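Publish the citations

January 20, 2026

Peadar Costello

Last July the defence ministry gave out 247 medals for service, and we were told the names of seven people. The rest were covered by a single line saying that the list was closed for reasons of security.

I accept that some names have to be kept back. A person working under cover should not read about it in the paper. But most of those on the list were office staff, supply officers and senior commanders whose jobs and faces are already on the ministry's own website. Keeping their awards secret protects no one in the field.

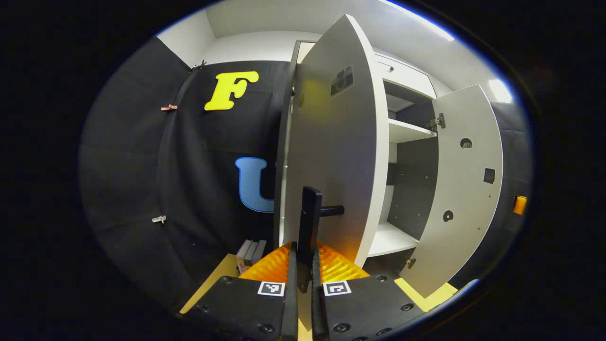

The older rule was simple. Every award came with a short citation, two or three sentences long, and it was printed within the month. Anyone could read what a general had been honoured for and decide whether it sounded right. That stopped in 2000, when the wording was changed to let the minister withhold a citation "where appropriate". No test was set for what that meant, and no minister since has offered one.

Hertta Turunen, who sat on the old honours board, told me the printed citations made people careful. If a reason looked thin on paper, the name was dropped – quietly, and before it caused trouble.

Parliament could put this right with one short clause. Print the name and the reason, unless a judge agrees that doing so would put someone in danger. Review the withheld ones after seven years. The soldiers who earned their medals lose nothing by it, and their families would have something to keep with them.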